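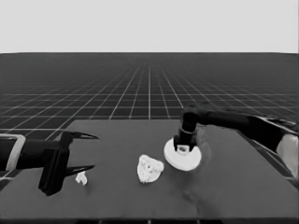
Step 1: Load the two-arm starter world

I've been living in the Nulix simulator kit for a while now (it's the Funder bundle, the one with both arms already set up), and the tabletop world is still where I'd send anyone first. Open the launcher, pick "Two arms, table" and wait for the gray table and the grid floor to show up. My laptop takes about 10 seconds. Older ones will need longer, so go get a coffee!

You'll find a plate-like disc and a white teddy bear on the table, plus a small crumpled-looking bit. Don't move anything yet.

Step 2: Park the left arm

Click the left arm and set the gripper to open. I leave it hanging low on its own side, fingers pointing in toward the middle, and then lock it. The lock button is the tiny one under the joint sliders – I missed it for days.

Step 3: Bring the right arm down over the disc

Drag the wrist until it points straight down, then lower it in small nudges. You want the two short fingers on either side of the little white knob in the middle. If you drag it down in one go, you'll probably end up shoving the disc, and then it's Reset and start over (ask me how I know).

Close the gripper slowly. I use a speed of 4. The default is way too snappy for a beginner.

Step 4: Save the pose

Hit Save Pose and give it a name you'll recognize later. Mine are a mess. Lukian Onyshchenko at Mägi sent me his naming sheet and I still haven't copied it, but it's just arm, object, attempt number.

Step 5: Try a lift

Raise the wrist a little and watch the contact readout. When it flickers, lower the arm again, tighten the grip one notch and repeat. The free version stores up to 200 poses, plenty for this. I only paid for the upgrade when I started on the Erau add-on, and that one gets its own page.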